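From: Amirul Goh
To: bench-learning list
Subject: Re: [bench-learning] How many examples before it's worth training?

On Tuesday, Chaltu Woldegiorgis wrote:

> Hello all,
>
> We are about to start collecting at Bonudik and I'm trying to plan
> bench time. The job is taking old desktop computers apart and putting
> some of the parts back. I've been told anything from a few hundred
> examples to 4,000, and the people telling me don't agree on what one
> example is. Is it one drive taken out, or the whole machine?
>
> Also, do you throw away the runs where the operator fumbles? Rizal
> says keep them, Tudor says bin them.
>
> Chaltu

Hello Chaltu,

We have been doing much the same work since May, so I can at least tell you what we did. Others on the list may have done it better.

On your first question, we count one step as one example. Taking the hard drive out in its caddy is one, putting a memory module in its slot is another, setting the processor down in the tray is another. We began by recording the whole machine in one go and cutting it up afterwards, and I would not do that again. Abena Zakaria spent most of a fortnight marking where one step ended and the next began, and when Rizal Menon checked a batch of her marks he put many of them in a different place. Now the operator presses a pedal at the start and end of each step. The marks are still a bit late, but they are late in the same way every time.

At present we have 2,585 steps we are happy with. They are not spread evenly. Drives are quick to reset, so we have far too many of those. The processor steps are slow and we are short of them.
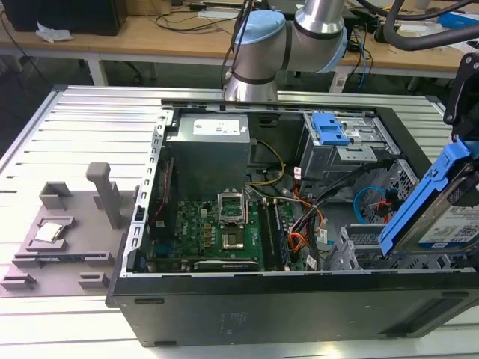

The other thing I would plan for is the reset. Our operators get through a drive step quickly enough, but somebody then has to put everything back and shift the case a little before the next go. If you don't move it, the model learns where the case was last month and very little else. We turn or slide the tower every 3 steps, and the sheet by the bench says which way. Before we had the sheet, people moved it when they remembered, and we found almost a whole week with the case in the same place. Those runs are still in the set but we sample them less.

Keep the tray in your plan as well. We printed ours in grey because that was the filament we had, and we have changed the shape more than once. Each time we change it we start a new folder and write down the version. Mixing two tray versions in one folder caused us more trouble than any fault in the arm.

On fumbles, I am nearer to Rizal than to Tudor. We sort runs into clean, recovered and failed. Recovered means the operator missed the grip or caught a cable and then put it right without anyone reaching in. Those we keep and train on. When we left them out, the model did fine until the first small slip and then carried on as if it was holding the drive. Failed runs are kept on disk with a note but we don't train on them. If a hand comes into the run, it is failed, however well it ended.

Tudor's point, in fairness to him, is that a new operator's recovered runs are mostly hesitation. He is right about that. We drop each person's first 14 runs on any new step and have not missed them.

Some smaller points:

- Use more than one model of computer early on. We stuck with one type for too long, and when we tried a different case the drive latch was on the other side and the policy was no use at all.
- Write down who was operating. You will want it later.
- Leave the background alone. Ours has a desk behind it with cables and other odds and ends on it, and we don't tidy it for recording. Tidying it once made the next day's runs look different for no good reason.
- Check the camera has not been knocked. We compare one still from the morning with one from the day before. It takes a minute.

We label in Gestora, which is fine for steps of this length and slow for anything longer. I have not tried Kikura, but I think Latuheru were using it in the spring, so somebody there may be able to say.

As for the number, I would not wait for 4,000. Train on whatever you have after the first couple of weeks, see which step it fails on, and collect more of that one. I can send you our reset sheet and the note on how we sort the runs, if those are any use. The tray files I would need to ask Rizal about, as the current version is his.

Regards,
Amirul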